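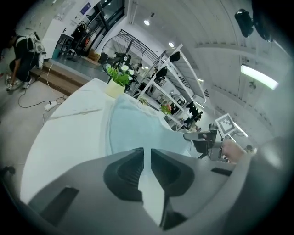
My phone is a Grallon with the older Skovard chipset, and since the update in April the fast charging stops when the battery is at 80 percent. I charge it at home, on a white table with a potted plant at the far edge and a light blue towel lying on it, and it stays there for all the evening. The battery is 4000 mAh and before the update it was full in a little more than one hour. Now the last part needs nearly 3 hours. I tried the original charger and also one from my brother, with the same result. Is it the battery that is dying, or is it the software? I would like to know this before I pay for a new battery.

Hatice Dursun
13/08/2020

Borislav Berisha
I had the same problem with the same model. Please look in Settings, Battery, More, and you will find a switch with the name "Care charging". The update turns it on without asking. When it is on, the phone goes slowly after 80 percent, so that the battery will have a longer life. Turn it off, restart the phone, and try one full charge with the screen off.

If this does not help, check the battery health in the same menu. My phone showed 271 charge cycles there, and the repair shop told me this is a normal number for a phone of this age. I would not change the battery at such a number. Also, a soft towel directly under the phone keeps the heat inside, and a warm phone charges slower. I don't know if you put it on the towel or next to it, but the bare table is better.

Afiq Ginting
just buy new one, the next Skovard chip is coming soon and its much faster

Renato Macapagal
I agree with Borislav about the switch, but in my case it came back on after each small update, so you must check it again every time. I have used four different cables too. Only the thick one that came in the box gives the full speed. The thin ones will charge the phone, but the word "fast" does not appear on the lock screen. Please look for this word when you connect yours.

Comments (3)

Kurniawati Ismail: The switch is in another place on my Cledau phone, under Battery and then Protection. Same effect.

Hatice Dursun: Thank you Borislav, the switch was on. I turned it off and will write again after a full charge.

Afiq Ginting: still i would buy new one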